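Flovard Puts Out Its Kitchen Task Recordings, With a Warning Attached

Flovard today opened its first set of kitchen recordings to outside labs. The set holds 3,217 examples of short chores, gathered over 308 hours at the company's Kundadura test site and meant for training robot arms. Flovard does not claim the arms can cook.

"People will see the number and think the problem is solved," said Bhavana Venkataraman, who runs data gathering at Flovard. "I don't. Put the microwave on a different table and we may be back to square one. We want other labs to try to break this."

Each example covers one chore, such as opening a door or placing a covered container on a turntable. Operators guide the arm by hand controls, and a second person checks the recording. Up to 800 recordings were thrown out at that stage, mostly for missed grasps and bad timing. Those will be released in September as a separate set, at the request of Skatska, a partner lab that doubts clean examples alone teach much.
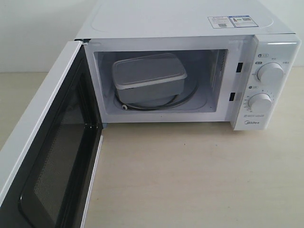
Microwave task: lidded container on the turntable, door open.

Anil Acharya, an outside reviewer, read the notes before release. "It is one site and a handful of appliances," he said. "I would not buy a robot on the strength of it."

Labs may request access from the Flovard data desk. Press contact: Unnur Hafþórsson, Flovard.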